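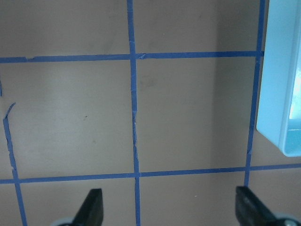 Colette Joly doubts that anyone needs a company for this. Her message came through the contact form in September and the relevant part went: "It's tape on a table. My mother did it with string. What am I paying you for?"

We left it on the page. It is a fair question, and most businesses in our line answer it with a photo of a pantry.

Kinsella lays out tables. Schools, hobby rooms, repair benches, sorting tables at the back of thrift stores, anywhere small things get put down and never get picked up again. We cover the top with brown paper, tape it into squares, find a bin, and watch what people do with it. After that we tell you what we would change. Sometimes we tell you to change nothing and we send a smaller bill.

What we don't believe

We don't believe a tidy table makes a calm mind. Maybe it does. We have never seen it tested by anyone who wasn't selling trays.

We don't believe in matching containers. They look good on the day they arrive. Then one cracks, the store has stopped carrying that color, and you have a set with a stranger in it.

We are suspicious of labels too. A label tells you what somebody meant to keep there. On most benches we visit, the label says one thing and the contents say another, and the people who work there go by the contents.

And we have doubts about our own grid. A square of tape works as long as people agree on what the square is for. On some tables that agreement lasts a year. On others it's gone by lunch.

How the company started

Balthasar Rüegg and Jacqueline Delaunay used to work for Vendar, which sold shelving systems to schools. Part of the job was going back afterward to see how the shelving was doing. It was usually doing fine. The tables in front of it were covered in everything that was supposed to be on the shelves.

They wrote that up, twice. Vendar was interested in shelves. So the two of them left, rented half a unit on the Fergate road, and started with a roll of kraft paper and a box of blue painter's tape. Jacqueline wanted to call the firm something with "flow" in it. Balthasar refused, and the name on the door is the name of the street where they first met a client.

There are 4 of us now. We still have no catalog.

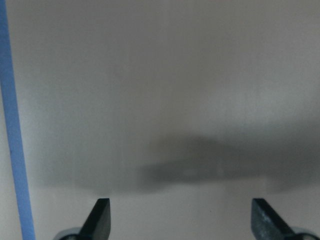
Roman Szczepańska asks why we don't simply draw the lines in marker, which would be cheaper and would stay put.

Staying put is the problem with it. Our first layout for a table is usually wrong, and so is the second. The squares come out too small for two hands, or there is a line right where people like to rest an arm. Blue tape comes up and goes down again in a few minutes. Marker means new paper, and when you need new paper you start defending the layout you already have. We've caught ourselves doing it.

Tape has faults of its own and we won't hide them. It creases where one piece runs over another. It frays and lifts where things get dragged across it. Over a long run it wanders, and the straightest line we ever put down would embarrass a carpenter. Brown paper scuffs and tears. If you want a table that looks finished, please hire someone else, and we mean that kindly.

What a visit looks like

We come for a day. In the morning we clear the top with you, paper it, and tape it. We ask for a handful of the things that normally live there, and we prefer the awkward ones. If we don't like what you hand us we use our own box, which has toy cars and other small stuff in it.

Then we put things in squares and put them away again, over and over, from different sides of the table. It's dull to watch. People who sit through it tend to go quiet for a while and then start arguing over where the bin ought to go, and that argument is most of what you are paying for.

We note which squares get skipped. We note what is set down on a line. We move the bin and do it again. You get our notes in plain sentences, two pages at most.
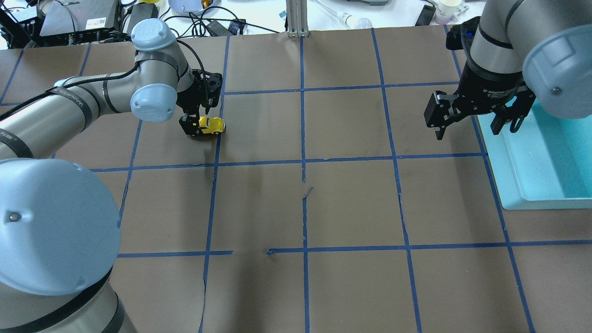 A reader who didn't leave a name wrote that toys prove nothing, since a toy car is light, bright, easy to spot, and nobody's livelihood depends on it.

We agree with most of that. A small yellow car on brown paper is about as easy as tidying gets. That's our reason for starting with it. If a layout makes it a nuisance to get one toy car into a tray, it will do worse with drill bits. Passing the easy case doesn't say much. Failing it saves everyone an afternoon.

Where we'd push back is on the livelihood part. A preschool teacher picks up small bright objects for a good part of every working day and would like to go home on time.

On trays and bins

Use a shallow one if people need to see what is in it. Use a deeper one if they need to stop looking at it. Light blue, teal, gray, whatever was on the shelf at the store. We have no financial interest in any of them, and we've turned down two offers to put our name on one.

Put it closer to the middle than feels polite. Clients like the bin at the far edge, where it looks neat, and then they throw things at it.

What it costs, and what you don't get

A single table is a flat fee, quoted before we come and never changed after. You don't get an app, a certificate, or a follow-up course. You do get one return visit within 10 weeks, and we'll ask you not to tidy up before we arrive. Everybody does anyway.

We can't tell you how much time you will save. Other firms will give you a number. Ask them how they got it.

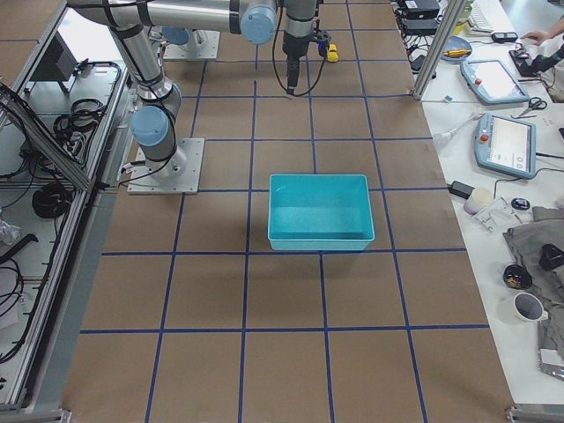

Naltimano, 01/03/2025

Our newest brown table has its grid down, in big squares and dark blue tape. The teal bin is sitting across one of the lines, close to the middle. Segundo Urrego thinks a bin should always have a square to itself, and he has argued this on every job since he joined. Jacqueline's view is that a bin on a line can be reached from both sides without anyone feeling it belongs to the neighbors. We have tried both and our notes don't settle it.

So if you book a table this spring, you may get either one, depending on who turns up with the tape. Say so in your message if you have a preference. Colette, if you're reading, the offer of a half-price visit still stands, and bring the string.

Visits are by appointment. Write through the contact form and tell us what is on the table right now, including the things you'd rather not mention.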